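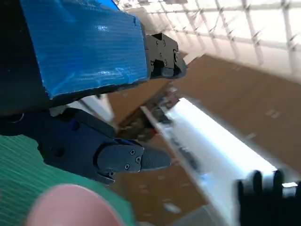
4. Teaching a move with the hand controller

Do this after the zero check in section 3. I skipped it once in May and spent an afternoon teaching the arm to miss by the same amount every time.

1. Wake the arm and let it settle. Hold the controller the way you'd hold a flashlight and squeeze the side button. The arm only follows while you squeeze.

2. Press Record, then wait for the beep before you move. My first batch all started mid-reach because I was impatient, and Tarura (the recorder program) saved them anyway.

3. Make your reach at a lazy speed. Slower than feels natural! Come in from above, stop for a breath, then close the fingers.

Caution: keep your free hand out of the reach area while the side button is down. The soft stop is soft, but it still pinches.
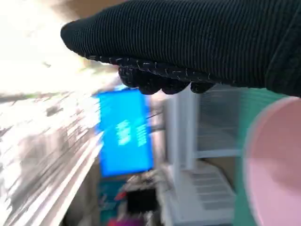

Marleny Condori wrote in to ask if she could let go of the side button halfway through a reach to rest her thumb. You can - the arm holds still and the take keeps running - but the pause gets learned along with everything else, so I'd scrap that take and go again.

4. Open up, back away, and press Record again to end the take. Name it right then. I have a folder of 231 takes called "test" and I'm never going to sort it.

5. Repeat until you have at least eight good ones. Shift the object a little each time.

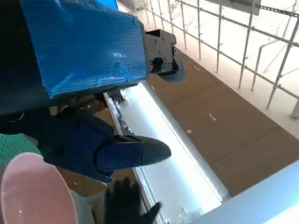 One reader wanted to know whether bad takes should be kept, and said the Coste arm seemed to learn fine with a few in there. I keep a fumble if I recovered from it and finished the job. The rest I delete.

Note: Tarura stops saving at 3,000 takes and doesn't warn you. Export first, then clear the list from the Storage page.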